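Notebook - adhesive creep, lap joints, August

Continuing the Mengal primer series from the last page. Batch 18 went on the shear rig at 7:40 a.m. Joints are single lap, steel on steel, bond line set with glass beads. Dead load on each hanger, no spring take-up this time - the springs were relaxing faster than the glue and spoiling the long tail of the curve.

Rig zeroed with hangers off. Gauge drift overnight was small but one-sided, so I am correcting it linearly and noting it in the log sheet. Room held at 26 C by the wall unit. The recorder took 1,904 readings before the buffer filled, then stopped without a warning. Interval needs to go from short to long after the first hour; almost all of the early movement is over by then.
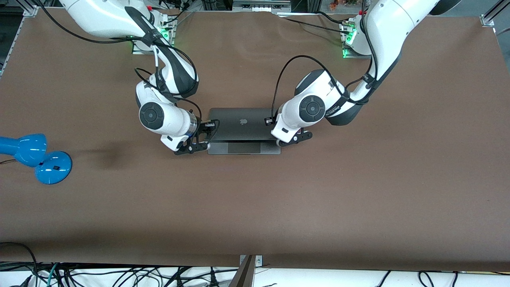

Primary creep looks normal for the Girkuta two-part. The unprimed controls bend over later than the primed ones, the reverse of what I expected. Possible causes: primer laid on too thick, or solvent trapped under the adhesive. Specimen 137 failed at the interface, clean metal on one side, all the glue on the other. Fracture faces bagged and labeled. The rest are still hanging.

Plotted strain against log time. Straight line through the middle section, slope higher for the primed set. Did not fit the last points, as the gauge was close to its stop. Do not use those for the Fikeo report.

To do:
Reset the gauge travel before loading the next batch
Wipe-test the primer at longer flash-off times
Weigh coupons before and after priming, to get a film thickness
Ask Midberg for the cure schedule they used on the reference joints

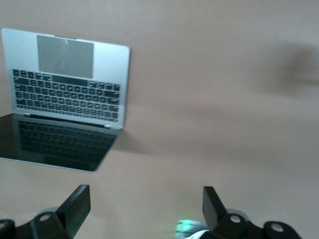 Comment added by the afternoon shift: flash-off was cut short on batch 18, the trays went under adhesive well before the time on the sheet. Would repeat the primed set before blaming film thickness. The controls were fine.

Agreed. Repeating the primed set with a timer on the tray. Batch 18 stays on load until it fails or the rig is needed, data marked as suspect.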